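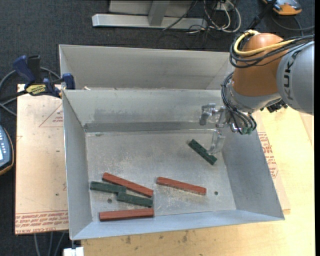 Sheet-metal bins: frequently asked questions

These answers cover the open-topped Rullar bins sold through Ojala. Page last revised March 2020.

What are the bins meant for?
Dry, solid parts that are handled singly: blocks, blanks, offcuts, short bar and similar. They are not suitable for liquids, powders or anything with grains smaller than the holes in the floor.

Why are the walls sloped?
Parts that land against a sloping wall tend to slide back to the floor, where they are easier to pick up. The slope also lets empty bins nest for storage.

Is the working floor area the same as the opening?
No. The opening is larger. When working out how many parts will lie in a single layer, use the floor dimensions on the data sheet. The floor of the standard Rullar is 315 mm on its shorter side.

Can two bins stand one behind the other?
Yes. Place them rim to rim on a level table. Small scraps can collect where the rims meet, so wipe along the join when the bins are changed over. Do not let one rim ride up on the other, as the raised bin will rock when parts are dropped in.

Will the bins mark a wooden table?
They can. The folded lower edges are deburred but not padded. Lift the bin to move it, or order the Istis felt strips, which fit under the base and raise it by 2 mm.

The floor of my bin is scratched. Does it need replacing?
Scratches and speckling are normal wear on bare metal and do not affect use. Replace the bin if the floor is dented enough for a block to rock, or if an edge has opened at a fold. Dark smudges on the walls can usually be removed with warm water and washing-up liquid. Dry the bin straight away.

Can I mix colours in one bin?
Yes. Red and green blocks of the same shape may share a bin if they are to be sorted by colour later. Blocks of different sizes should be kept apart, as the smaller ones end up underneath.

How full should a bin be?
For picking one block at a time, keep to a single loose layer. Overlapping blocks can be picked, but take the uppermost first. Pulling a lower block out from under another scrapes the paint.

The paint on my blocks is wearing off. Is this covered?
No. Wear to painted faces and edges is excluded from the guarantee. Touch-up paint is sold in red and green under the Nindivel name. Allow 3 hours between coats and leave the blocks on a rack overnight before returning them to the bin.

Can I drill extra holes in the floor?
You can, but the guarantee then lapses. Deburr both sides and keep new holes clear of the folds.

Are lids available?
Not for this range.

Who do I contact about spare parts?
Write to Ilari Juntunen at the Ojala parts desk, quoting the bin type and order number. Felt strips are listed as part 94.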